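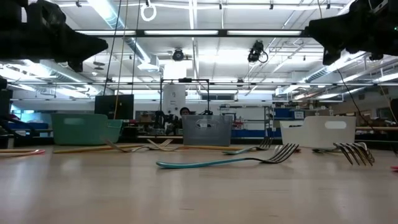 The Bandness people wanted a number by noon, and I had 22 of them, all in different columns, and not one I'd have said out loud in front of my mother.

I should explain that I do the buying for Culetari. I'm not an engineer. I came over from a restaurant supply outfit, where I bought stockpots and bus tubs and very large cans of tomatoes, and I got this job because in the interview I asked what the bins cost. Everybody else had asked about the arms. (I really did want to know. They were nice bins!)

So that morning I was at the bench with my laptop on my knees and a cold bagel on top of my laptop, trying to plan a whole year of silverware sorting for a customer with 112 cafeterias. Two arms to a bench, one bench to a dish room, and then all the stuff that never makes it into the brochure. Fingers. Cables. Spare cables. Somebody to drive out when a fork goes where a fork shouldn't.

"Put me down for fingers," said our bench lead, leaning over me. She never said hello, she just put in orders.

"How many?"

"How many can I have?"

I told her that wasn't how a budget worked, and she said it was exactly how a budget worked, and she went off to bother the lights.

The fingers were the trouble. Rallenov made the good ones, and Rallenov knew it. Their quote had come in at $471 a pair, with a price break at 200 pairs and a lead time that took us clear through to April. Quartey made a cheaper one. I'd had a sample of it in my coat pocket for a month and I'd gotten fond of it, the way you do with a nice rock. It was fine on spoons. On a fork lying on its back, tines in the air, it would sort of pat the fork, like it was telling the fork everything would be okay.

I'd written "pats fork" in the notes column. My boss wanted to know if that was a technical term.

Now, in restaurants you learn one thing about forks, and it's that they leave. They go in the trash with the napkins, they go home in purses, they go down the disposal and come back up as modern art. I had a line in my sheet for replacement flatware and everyone kept deleting it. Three times I put it in and three times I opened the file and it was gone, so on the fourth go I called it "calibration media" and it sailed right through. Had its own color and everything.

With an hour left I'd cut the second spotlight, put it back, cut the travel, and talked myself into Quartey. It saved so much money! I had the email open. I had even written "Hi all," and the comma looked confident.

Then I took my sample out and tried it on the bench forks myself, by hand, pinching it like a clothespin. I'd never done that, if you can believe it. A month in my pocket and I'd never once picked up a fork with it. I got the first one on the second try. The next one slid off and spun around and pointed at me. I tried coming in over the handle, I tried the neck, I tried sneaking up on it from the side, and the bench lead drifted back over and watched me with her arms folded for a good long while.

"You're patting it," she said.

"I know I'm patting it."

"Want to try the other one?"

She had a Rallenov finger in her apron, of course she did. It was worn at the tip and there was tape on it. I pinched that fork and it came up off the tabletop as if it had been waiting for me all morning, and I stood there holding it in the air like a kid with a fish.

So I went back and did the ugly thing. I took out four dish rooms. I called them phase two, and I moved phase two into the next column over, and I bought the 200 pairs to get the break. Then I ate the bagel. Then I called Bandness, and the woman there was quiet so long that I checked whether I'd muted myself.

"What's calibration media?" she asked.

I looked at the fork. I still had it in my hand.

"Forks," I said.

"Oh, good," she said. "Put in more."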